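4. Setting Up the Microwave

These steps cover first use of the Telby countertop microwave. Allow 30 minutes before you cook anything in it.

4.1 Placement

1. Choose a flat, level surface that can carry the weight of the oven and a full dish.
2. Leave the clearances shown on the sheet taped to the carton. The vents must stay open at all times.
3. Plug the cord straight into a grounded outlet. Do not use an extension cord or a power strip.

Caution: Do not put the oven on the same circuit as a kettle or space heater. A 3000 watt load will trip most kitchen breakers.

4.2 Turntable

1. Remove all tape and foam from the cavity. Leave the mica cover on the side wall in place.
2. Set the roller ring in the recess in the floor.
3. Lower the glass plate onto the hub and turn it by hand until it drops into place.

Note: Wash the plate in warm soapy water before first use. Let a hot plate cool before you rinse it.

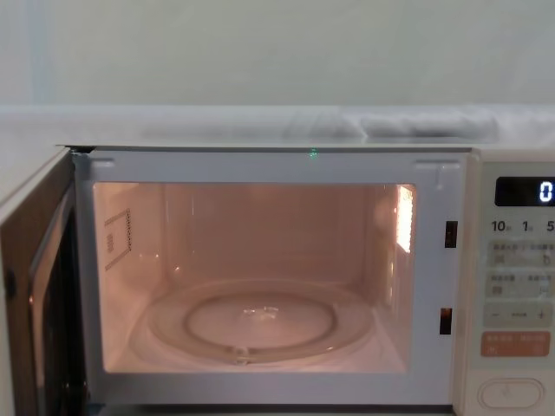

4.3 Clock and test run

1. Press CLOCK, enter the time, and press CLOCK again. The colon stops flashing when the time is stored.
2. Place a microwave-safe cup holding 200 ml of water on the plate.
3. Close the door until both latches click.
4. Press START once for each 30 seconds. Two presses are enough for the test.
5. Take the cup out with a dry cloth. The water should be warm.

If the display shows E-22, the door is not latched. Open it, wipe the latch area, and close it again. If the code comes back, unplug the oven and call Orkum Service.

Caution: Never run the oven empty. Do not remove the outer cover for any reason.

Write the serial number on the card inside the back page of this guide. You will be asked for it when you order a new plate or roller ring.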